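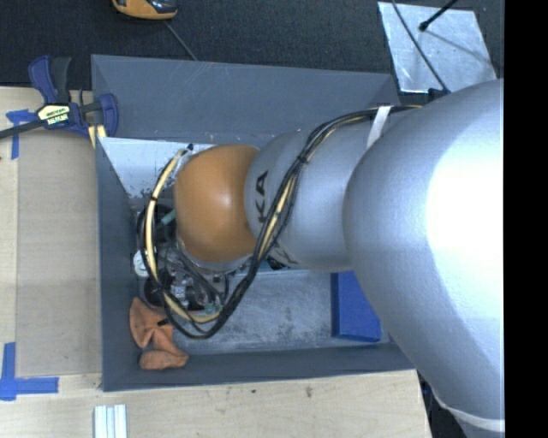 Mornmont Arts Centre: new work for the entrance hall and changes to the studio programme

The trustees of Mornmont Arts Centre are pleased to confirm that the commission for the main entrance hall has been awarded to the Kureck workshop, a small sculpture practice which has worked in cast metal, clay and salvaged timber for many years. The commission is the largest the Centre has made since the hall was rebuilt, and it will be paid for in full from the Villanueva Bequest, which may be spent only on works of art for permanent public display.

The finished piece will hang from the roof beams above the staircase and will be visible from both the ground floor and the upper gallery. It is made up of 161 separate ceramic forms, each suspended on its own wire and set at a different height, so that the whole appears as a loose spiral when seen from the front doors and as a much flatter, wider shape when seen from the gallery rail. The forms are based on seed heads and pods gathered on the riverbank behind the Centre. They are glazed in a narrow range of colours, from chalk white to a dark brown, with a few in green placed near the top where the light from the roof windows is strongest.

Four designs were put on show in the lower gallery during the spring, and visitors were invited to leave written comments. We received 2,583 comment cards, far more than for any earlier commission, and every card was read before the selection panel met. Many visitors asked that the hall should keep its sense of height. Others were concerned that a large work would make the staircase darker, particularly in winter. The chosen design was altered in response to both points. The lowest forms have been raised so that they sit well clear of the handrail, and the centre of the spiral has been opened out to let more daylight reach the lower steps.

The three designs which were not selected will remain on view in the reading room until the end of July. The selection panel wishes to record its thanks to the artists concerned, all of whom produced detailed models within a short period. The cards themselves will be kept in the Centre's archive and may be consulted on request.

Access during installation

Installation will begin in September. The main staircase will be closed while the wires are fixed and tested, and the upper gallery will be reached by the lift or by the east stairs. The front doors will stay open throughout. Visitors who usually meet in the hall before classes are asked to use the café instead, as seating in the hall will be taken out for the length of the work. School parties should enter by the courtyard gate, where a member of staff will meet them.

The autumn exhibition of works on paper will open as planned. The textile display, which had been due to occupy the landing, will move to the lower gallery and will be shown in a slightly shorter form. Lenders have been informed of the change.

Open workshop sessions

As part of the commission, the Kureck workshop has agreed to hold a series of open sessions in the clay studio at which members and local residents may make a small ceramic form of their own. These will be fired with the workshop's own glazes and shown together on the long wall beside the café. There is space on the wall for 200 pieces. Participants may collect their work when the display comes down, or may leave it with the Centre for use in teaching.

Sessions last two hours and are suitable for adults and for children over seven who are accompanied. Clay, tools and aprons are provided. No earlier experience is needed. Places are free of charge to members, and non-members are asked to pay a small fee towards firing. Bookings may be made at the front desk or by telephone from ten o'clock in the morning on any day that the Centre is open. Telephone bookings for groups larger than six cannot be accepted – please write to the studio office in that case.

Movement and sculpture

The Centre will also welcome Udance, whose members have been asked to prepare a short performance to mark the completion of the work. The company will rehearse in the upper studio during the autumn, and two of these rehearsals will be open to the public. The performance will take place on the staircase and in the hall beneath the sculpture, with the audience standing on both levels. Chairs will be available for those who need them, and should be requested at the time of booking.

Members who regularly use the upper studio for life drawing should note that their sessions will move to the print room during the rehearsal period. Easels and drawing boards will be moved in advance. Lockers in the upper studio will remain in use, although access may be limited in the late afternoon.

Storage shelves in the clay studio

The studio office asks all members who have unfired work on the drying shelves to label it clearly with their name and membership number before the end of August. The shelves must be cleared in time for the open sessions. Unlabelled pieces will be moved to the store beneath the east stairs and kept there until the new year – after that date the clay will be reclaimed. Glazed work awaiting a second firing is not affected and may stay where it is.

Information on tickets for the performance will be sent to members with the next newsletter.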